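**The Pivberg folding umbrella** – three sections, manual opening, with wrist loop. In stock in mint and lavender. Navy is expected back in August.

We have carried the Pivberg longer than almost anything else in the rainwear corner, and we still reach for one ourselves on the way out the door. It's a plain, friendly, everyday folding umbrella that goes in a tote bag or a desk drawer and doesn't ask much of you.

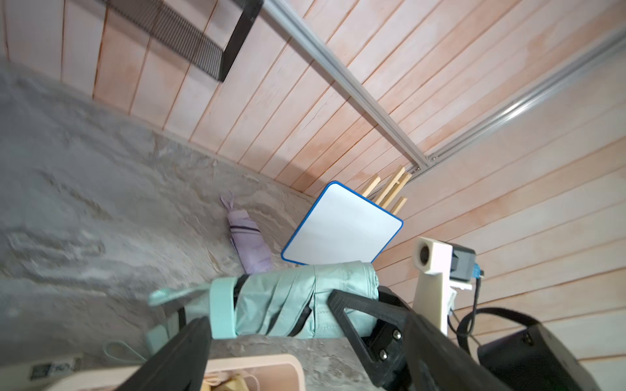
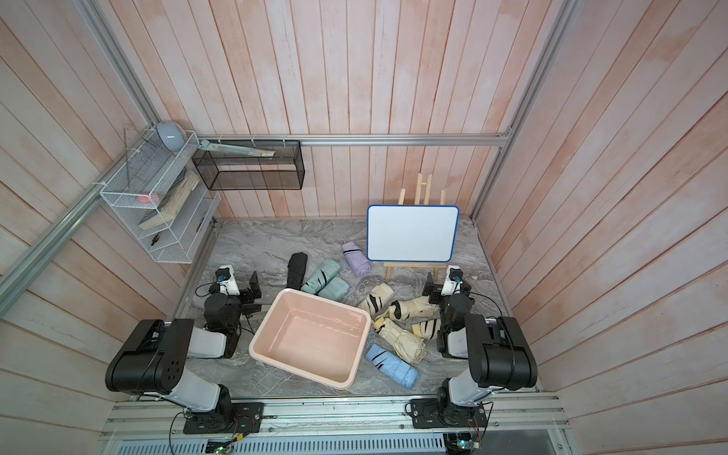
*First picture: mint in front, lavender behind it. Second picture: a pink plastic basin.*

## What it's like to use

You slide it open by hand, and there's a soft click when the runner catches. We do sell push-button umbrellas (the Koutsoukos is a lovely one, if your hands are usually full), but the button mechanism adds weight and it's one more thing to wear out. The Pivberg weighs 176 grams, about the same as a decent-sized apple, and you really do forget it's in your bag until you want it.

The canopy covers one person comfortably and two people who like each other. If you carry a big backpack, the bottom of the backpack will get rained on, and you'd be happier with the Kamton walking umbrella, which is a good deal wider and has a proper curved handle. Please do write to us if you're torn between the two! We would much rather talk it over now than have you send one back.

As for wind, it will handle a blustery sidewalk. On an open bridge or at the beach it may flip, as most small umbrellas do, and when that happens you should close it gently with the canopy still turned out and then open it again. Don't yank on the ribs. Most of the bent ribs that reach our repair bench got that way from somebody pulling on them in a hurry (I have done it myself, in front of a bus full of people).

## Details

- Weight: 176 grams
- Opening: manual, slide runner
- Frame: steel shaft, fiberglass ribs
- Canopy: polyester with a water-repellent finish
- Carrying: wrist loop, closing strap
- Colors: mint, lavender, navy (August)
- Item number: 1648

## Washing and drying

People are often surprised that an umbrella can be washed, and then surprised again by how much nicer it looks afterward, especially in the pale colors. Twice a year is plenty.

Fill a basin or the bathtub with a few inches of lukewarm water and a small squirt of dish soap. Open the umbrella, turn it upside down and go over the inside and outside of the fabric with a soft sponge, working from the middle toward the edge. Leave the shaft out of the water as much as you can. Rinse with the shower head or a watering can, shake it well outdoors, and let it dry open in the shade.

Skip bleach, fabric softener and the washing machine. Softener in particular leaves a film that makes the rain soak in where it used to bead up. If the water has already stopped beading, a spray-on waterproofer will help a lot, and the Elex one we stock doesn't have much of a smell.

After ordinary rain, you only need to leave it half open for an hour or so when you get home. A wet umbrella strapped up tight overnight will smell musty by morning, and that smell is stubborn.

## Folding it neatly

Close the ribs, hold the umbrella by the handle, and shake it so the fabric hangs free. Pull each panel out flat with your fingers, lay them all in the same direction, and wrap them around the shaft before you fasten the strap. It takes half a minute once you've done it a few times, and the fabric creases much less.

## Repairs and spare parts

Evdokia Ververidis runs our repair bench and has put right nearly 600 umbrellas there. A loose rib tip or a torn stitch is free for as long as you own your Pivberg. A new rib or a new runner is charged at the cost of the part. You pay the postage to us and we pay it back to you. Put a note in the package with your name and what went wrong, even if you're only guessing.

Broken shafts can't be repaired safely, so in that case we'll offer you a discount on a new one and keep your old ribs for parts, if you don't mind.

## Ordering

Orders placed before 2 p.m. go out the same day, except on weekends, when they wait for Monday. If you'd like one as a gift, tick the box at checkout and we'll leave out the price slip and tie it with a ribbon. We can match the ribbon to the umbrella if you tell us which colors you're ordering.

You have 60 days to change your mind, and we don't mind if it has been out in the rain once. For anything else, including larger orders for weddings or offices, ask for Efthymia Mavromatis at the shop. She will want to know your date and how many you need, and she's happy to mail out fabric swatches first.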